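Sorting Shape Blocks on a Board: a Small Exercise for the Kitchen Table

Posted in September by Danai Karras

My nephew is three and he likes very much to sort things. I prepared this exercise for him, and after some tries I have found an order of steps which works well for us.

What you need: one flat wooden board, a set of plastic shape blocks in a few colors, and a bowl for each color. We keep the blocks in a Fekley box, number 257, but any box with a lid is good.

Step 1. Put the board flat on the table. A light, plain board is best, so the colors are easy to see.

Step 2. Stand the blocks on the board with the flat top up. Leave space between them, enough for small fingers. Do not put the same colors all together, or the work is already done.
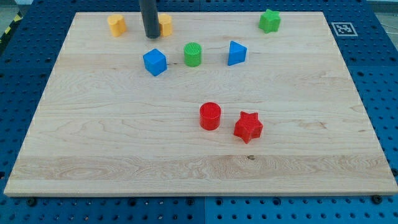
Step 3. Ask for one color only. Say "please find the yellow ones" and wait. Do not point with your hand. The child puts each block in its bowl.

Step 4. When the board is clear, put all the blocks back and ask for a shape. This is more difficult, as a heart and a star can have different colors the next time. With my nephew we stop after 6 blocks.

My neighbor Apostolos Gkikas does it with a kitchen timer. I tried this also, but the child became nervous, so I do not use it.

Wash the blocks in warm water with a little soap and dry them before you close the box.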